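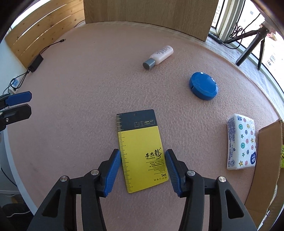

Progress report: written handling rules for hand-held gripper work
Grant 3124, second reporting period
Submitted November 23, 2022, by Esperanza Salcedo, Undell

1. Where we are

The grant pays for one thing, a set of handling rules that any site in the Dratarham program can follow when people record tasks with hand-held grippers. The first draft went out to the sites in February. We are now on the second draft, and the Undell site has been working under it for this whole period. Ko joined later and is using the same text with two local changes, listed in section 4.

2. What the rules cover

The draft has 15 rules. Most of them deal with the table and what is put on it. The ones that changed since the last report are these.

Rule 3. The work surface gets a foam mat. Hard tabletops are no longer allowed for objects with screw caps or lids.

Rule 4. Objects are everyday goods of mixed shape and stiffness. A session should include at least one flat item, one item with a cap or lid, and one soft pack. Printed labels stay on.

Rule 7. Both grippers start open. The operator does not close on an object until the session lead has called the start.

Rule 9. Power strips and adapters may stay at the table, but no cable may cross the area between the operator and the objects. Eusebio Moya asked for this one after a plug was dragged into a session at Undell.

Rule 12. Finger pads are checked before each session. A pad that is torn, loose or worn smooth is replaced, and the replacement is written in the log.

3. How well the rules are followed

We reviewed 400 session logs from Undell. The start call was recorded in nearly all of them. Pad checks were weaker. In about a quarter of the logs the pad line was blank, and we can't tell whether the check was skipped or only the note. The log sheet now has the pad line at the top.

Flat items remain the hardest part of Rule 4. A card lying on a mat is slow to pick up, and operators tend to slide it toward themselves first. The draft did not say whether that was allowed. It now says sliding is fine as long as the item stays on the mat.

4. Open points

Ko wants to keep the window blinds open during sessions. Our draft asks for even light. We have let Ko go ahead and will compare the two sets before deciding.

Ko also uses one person as both operator and session lead. We don't support this for sessions with two grippers and have told them so.

The older Grukon safety sheet, written in 2009, still hangs at both sites and contradicts Rule 9 on cables. It should come down once the new text is approved.

5. Spending and next period

Spending is within budget. The only line above plan is replacement finger pads, and we have covered it from the travel line.

Next period we will finish the third draft, train the session leads at Ko, and review their logs in the same way as Undell's. Eusebio Moya will run the training. We request your written approval to move the remaining travel money to pads and mats.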